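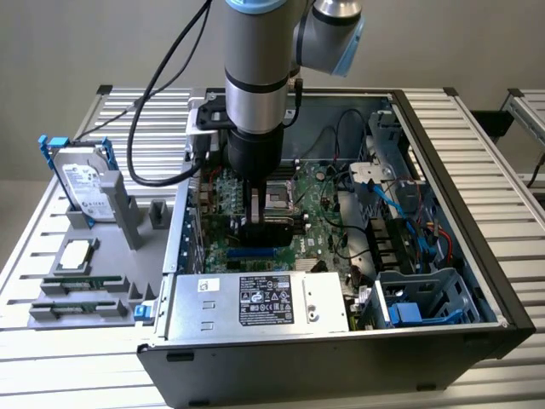
About Hidau

Hidau takes in retired desktop computers from schools, councils and small offices, pulls them apart and sorts what comes out. Good parts go back into working machines. The rest goes to metal and plastics recyclers.

Aušra Šimkus and Otis Yazzie started the business in a rented shed in Villanueva with 33 towers from a school that was closing its computer lab. We now work out of Unit 4 on Ronititz Road and took in 3505 desktops last financial year. Most were office towers of the kind that open on their side, with coloured clips and latches on the parts meant to come out.

What we take

Desktop towers, graphics and network cards, hard drives, power supplies, memory and cables. We don't take printers, tube monitors or anything with a swollen battery. Pick-up is free inside the Villanueva council area for 20 units or more. Smaller lots can be dropped at the roller door.
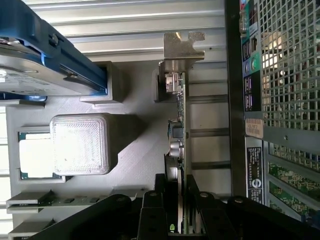 Expansion cards are the part of the job we get asked about most, as people often want them for older machines. A card is only useful to a buyer if the metal bracket is still on it and not bent out of shape, so we check the tab at the top, with its notch and open screw cutout, before anything else. Cards are handled upright and kept away from the pile of loose screws. Hard drives stay in their blue caddies until they reach the wiping bench, where each one gets a job number. Drives that fail the wipe are shredded and the customer gets a certificate.

Refurbished machines

We sell rebuilt desktops through our Prurimia counter, from $232 with a 90-day warranty. Since September the counter has also sold single parts. Stock is usually 800 tested cards and drives, and the list is updated when somebody has time, so ring first if you need something in particular.

Page last updated 2018-11-14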